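Section 4: Setting Up Your Greltby Countertop Herb Garden

Now for the fun part! By this point you should have the tank rinsed, the wick mats soaked and the lamp post clicked into its socket (go back to Section 3 if the post still wobbles). Planting takes an evening at most, and you'll see green sooner than you expect.

Choosing a spot

The Greltby is happiest on a level kitchen counter, away from the stove and out of direct afternoon sun. It carries its own lamp, so a dark corner is fine. Stone, tile and sealed wood all work well. Leave enough room above the lamp to raise it to its top notch, and make sure the cord reaches the outlet without crossing the sink.

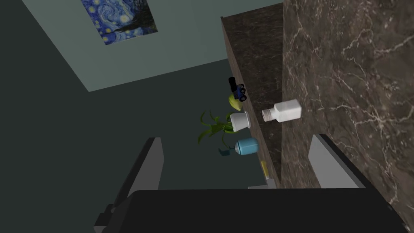

Once the tank is full it gets heavy, so settle on the spot first and fill it where it stands. If your counter slopes a little, slip the rubber shims from the parts bag under the low side until the float sits straight in its window.

CAUTION: Keep the power supply off the counter and higher than any place where water could pool. Always unplug the lamp before you lift the tank lid.

Filling and planting

1. Fill the tank with cool tap water up to the lower line. Softened water has too much salt for basil, so use the unsoftened tap if your house has one.

2. Add one capful of the Kamath plant food and stir with a clean spoon. One capful really is plenty for the first fill!

3. Lay the planting tray over the tank. All 6 wells should drop flush, and each wick should hang down into the water.

4. Press a seed plug into each well, pointed end down. Put tall growers such as dill and basil in the back row and thyme or chives in front.

5. Sprinkle three or four seeds on each plug. For parsley, use a few more, as it's a shy sprouter.

6. Cover each well with a clear dome and lower the lamp to the bottom notch.

Note: Mint will take over if you let it. Sharada Rodrigues, who wrote our planting chart, grows hers in a separate pot and brings cuttings to everyone in the office. If you do want mint in the tray, give it a corner well and trim it every week.

Setting the lamp timer

Plug in the lamp and hold the round button until the light blinks twice. The 16-hour day starts from that moment, so do this step in the morning at the hour you'd like the light to come on. After a power outage you'll need to set it again.

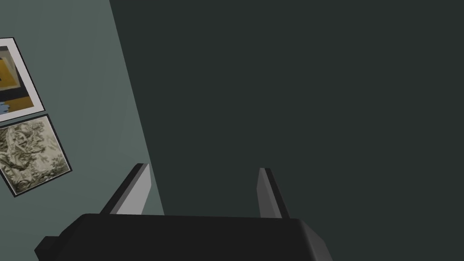 Raise the lamp one notch whenever the tallest leaves get within a hand's width of it. Leaves that curl or turn pale at the tips are asking for more space. Long, floppy stems mean the lamp is too high.

The first few weeks

Basil is usually up within a week, and what a nice sight that is! Thyme and parsley can take three weeks, so don't give up on a bare plug. Take each dome off as soon as a seedling touches it, then snip the weaker sprouts at the base with small scissors. Pulling them up can disturb the roots of the one you're keeping.

Top up with plain water when the float drops to the red mark. Add plant food every second week.

Note: Tanks sold before February came with the older gray wicks. They work the same way but need a longer soak, so leave them in water overnight.

For lid cleaning and wick replacement, go on to Section 5. Replacement plugs are listed under part number 522, and the spare domes are 134.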